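Koskela Simulation Group
Gallery: Good Practice for Simulated Bin Picking

June 2019

This gallery goes with the Flumberg picking rules, which cover how we set up, run and report grasping work in simulation before anything is moved to a real cell. The rules were first written in April after two groups at Koskela compared results and found they had been counting successes differently. One group counted any lift. The other counted only objects that reached the drop point. Both sets of numbers were correct, but they could not be placed in the same table.

The notes are short on purpose. The full text of each rule is in the Flumberg handbook, and the rule numbers used on this page match the ones there. Rules 1 and 2 cover file naming and storage and have no entry in the gallery.

Rule 3. Check the hold before the lift

A grasp is checked at the point where the fingers have closed and the arm has not yet been told to rise. The wrist view is saved at this point for every attempt, including the ones that go on to fail. Both fingers should be in view along with the part of the object between them. The top of a tall object may run out of view and this is acceptable, as long as the contact area is visible.

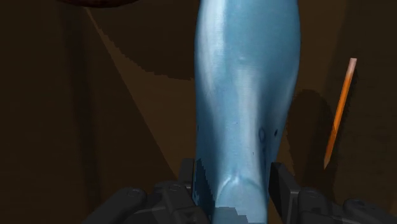

Wrist view in simulation, with the gripper on either side of a smooth blue object. The pencil to the right is a separate object and is not part of this grasp.

Rule 4. Keep the neighbors in the record

Objects that are close to the target stay in the log, with their positions before and after the attempt. A grasp that moves a neighbor is still a grasp, but the movement has to be reported. Thin objects such as pencils and brushes need extra care. They can roll or slide a long way after a light touch, and a change of this kind is easy to miss if only the target is tracked.

If a neighbor leaves the bin, the attempt is marked as disturbed. Disturbed attempts are listed on their own line in the results and are not added to either the successes or the failures.

Rule 5. Write down the closing force

The closing force and the friction values go in the header of every run file. Do not rely on the simulator defaults. They can change between versions, and a run with no values in its header cannot be repeated by someone else. Smooth, curved objects are the most sensitive to this. A small increase in friction can turn a slipping grasp into a steady one with no change to the planner.

The maximum force in simulation may not be set higher than the limit of the real gripper that the work is meant for. If the real gripper has not been chosen yet, use the limit in the Nostier settings file and say so in the report.

Rule 6. What counts as a success

The object must be held for 4 seconds at the top of the lift and then released at the drop point. A lift with no release is reported as a partial result. Partial results are never rounded up, even when the reason for the missing release is known to be a fault in the script.

Each object is tried from 24 starting positions. The positions are drawn from the shared list so that two groups testing the same object are testing it in the same places. Repeating a position because the first try looked wrong is not allowed. If there was a software fault, discard the whole set and start again.

Rule 7. Looks and physics are separate

Surface color, shine and shadow are set for the camera. Mass, friction and stiffness are set for the contact. Changing one group of settings does not change the other, and reports should say which group was varied. A shiny surface in the wrist view tells the reader nothing about how slippery the object was in the run.

Rule 8. Moving to the real cell

Simulated results do not replace the safety check for the real cell. Before the first powered run, speed and force limits are entered again by hand and read back by a second person. The first runs are made at reduced speed with the bin holding a single object. Neighbors are added only after 9 clean lifts in a row.

Using this page

The text may be copied for training inside Koskela and at partner sites. Please keep the rule numbers with the text. The Prurnness object set is kept under its own terms, and those are stored with the model files.

Corrections go to the Flumberg rules page. Changes to the rules are collected and released together, and a review takes around three weeks.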